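Plastic wicker baskets for play food - keep or toss?

Print this thread | E-mail this thread
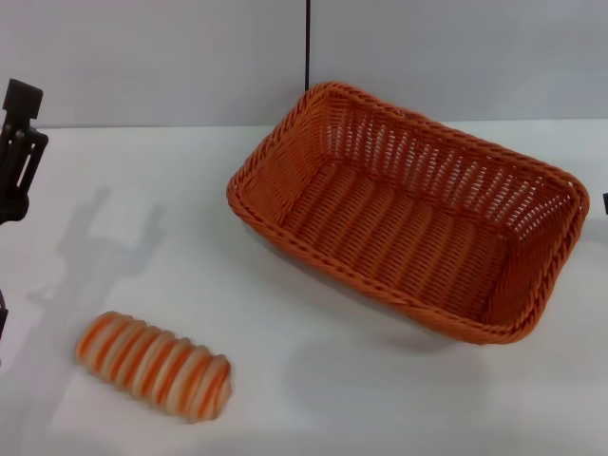 mshehata
Play kitchen in the church nursery is getting redone before Easter and I have 22 of these baskets to deal with. Bought in January, a closeout lot from Nazari. Bright orange, woven plastic, open top. My plan was one basket per kind of food, bread in one, fruit in one etc. Problem is the rolls. The striped twisty one is long, and the kids shove it in upright so it tips everything. Also crumbs and play sand go right thru the little gaps in the sides. Keep them or go to solid bins?

dotty_in_prornthorpe
Keep!! We've had the same type at our Prornthorpe playgroup for 8 years and they wash in the sink. Solid bins just hide a layer of gunk at the bottom.

Gus274
Disagree. Woven stuff is a pain. Ours got sticky in the weave and I was in there with a toothbrush. Switched to the clear Bitora tubs, never looked back. Kids can see whats inside too.

dotty_in_prornthorpe
They can see inside a basket, Gus. It has no lid.

Gus274
Not when it's on a shelf above their heads it doesnt help.

mshehata
Shelf is low, knee height on me. So thats not an issue. How do you get the stickiness off tho

dotty_in_prornthorpe
Warm water, dish soap, soak, shake it out on the grass. Don't put them in the dishwasher, I had 2 go wavy on the bottom rack.

plainjane_k
Are you sure you need a basket per food? We tried sorting at Unham and it lasted one morning. Now it's all one heap in a big tub, and cleanup is fast. The bread ends up with the carrots, who cares

mshehata
I care a little lol. The parents on cleanup do too. I'd want the bread kept apart at least, it's the stuff that gets chewed and I wipe it down every week.

Gus274
Then lay the rolls flat and only put a few in each. Tape a picture of bread on the front. Tape won't stick to that weave btw, you'll need to tie a tag on.

plainjane_k
Zip tie thru the holes under the rim. Trim the end or it scratches.

dotty_in_prornthorpe
Ribbon - no sharp end.

mshehata
Ok going with ribbon tags, keeping maybe half the baskets. Anybody want the rest? Free, you pick up. Need them gone by the end of next week.
- Mahmoud Shehata

plainjane_k
I'll take 8 if they're still there. Not for food, for the dress up hats. PM'd you

Print this thread | E-mail this thread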